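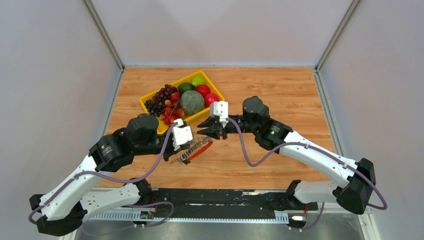 Chapter 4
Budgeting for a Two-Arm Workcell

Chapter 3 dealt with the choice of a robot from its data sheet. The price on that sheet is only one line of the budget, and for a two-arm cell it may not be the largest. A planner who prices the arms and adds a round percentage for "extras" will usually have to ask for more money before the cell is running.

After reading this chapter you should be able to list the cost items of a small tabletop cell, separate one-time costs from recurring ones, and prepare a request for quotation that suppliers can answer on equal terms.

4.1 What the purchase includes

A tabletop cell is bought as a set of linked items: the arms, the grippers, the base on which the arms are mounted, the work surface, the enclosure, the cabling, and the control computer. Suppliers divide this set in different ways. One may quote the arms with grippers and leave the base to the buyer; another may quote a complete station. Quotations cannot be compared until each has been rewritten against the same list.

The nature of the task affects several lines at once. Thin, clear, or wrinkled items place greater demands on the grippers than rigid boxes do, and trials should be run before the gripper line is fixed.
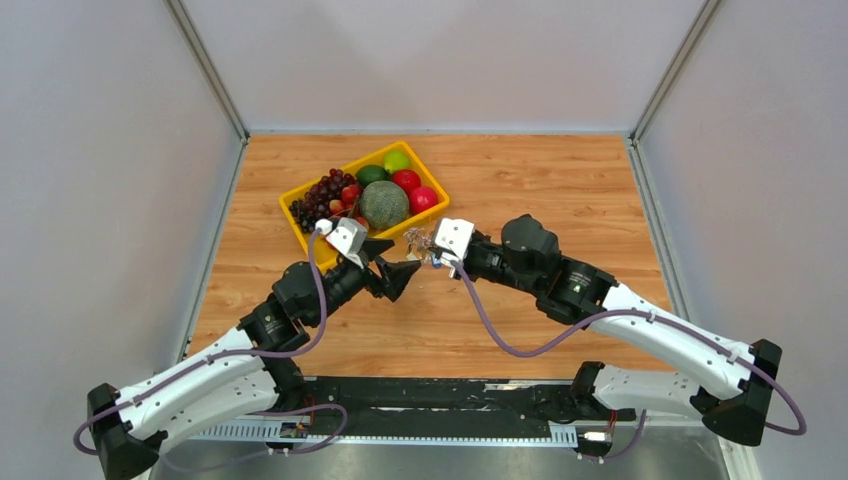

Figure 4.1 Two arms working from the front edge of a shared tabletop, with cables carried along the outside of the links.

External cables should be entered as a wear item. They are simple to inspect and replace, but they flex with every movement — a spare set belongs in the first order. The same applies to gripper fingers.

4.2 A worked case: Losham

The Losham packing site planned one two-arm cell for handling mixed grocery items. Vibeke Østergaard, the site's planning engineer, requested quotations from two suppliers, Atgate and Borkbridge, with a closing date of 30/11/2022. Atgate charged $699 for a spare cable set and included installation. Borkbridge included the cable set but charged separately for installation and for 4 days of operator training. The first comparison sheet left out training altogether, and the ranking changed when it was added.

Østergaard also set aside 9 percent of the purchase price for changes after the acceptance trial. Section 4.3 explains how such a reserve is calculated and when it may be released.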